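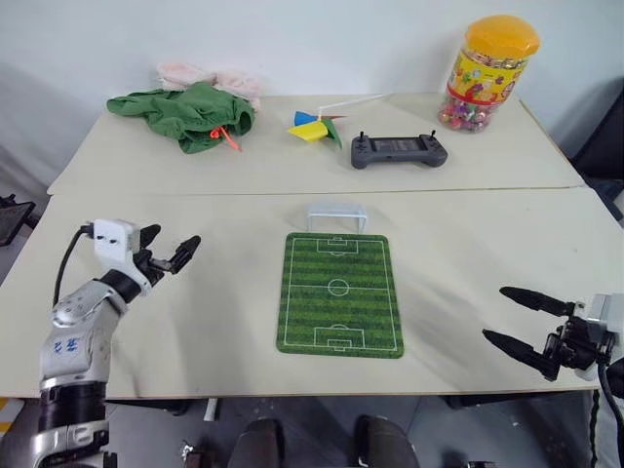
**Figure 3.** Head-camera view at the start of a trial.

We compared two sets of fingertips, the stock Zimeck pair and a longer tapered pair cut by Weidong Wei, over 60 trials each. Grip force and closing speed were held fixed, and the Ding controller ran the same policy throughout. Objects on the rear table, among them the pinwheel and the candy jar with the orange lid, stayed in place as clutter. The target was the small white goal beyond the soccer mat, to be picked up by its frame and set down on the near half of the field. A trial failed if the goal tipped or if the arm took over 5 seconds to close. Zohreh Yazdani scored all trials from the recordings.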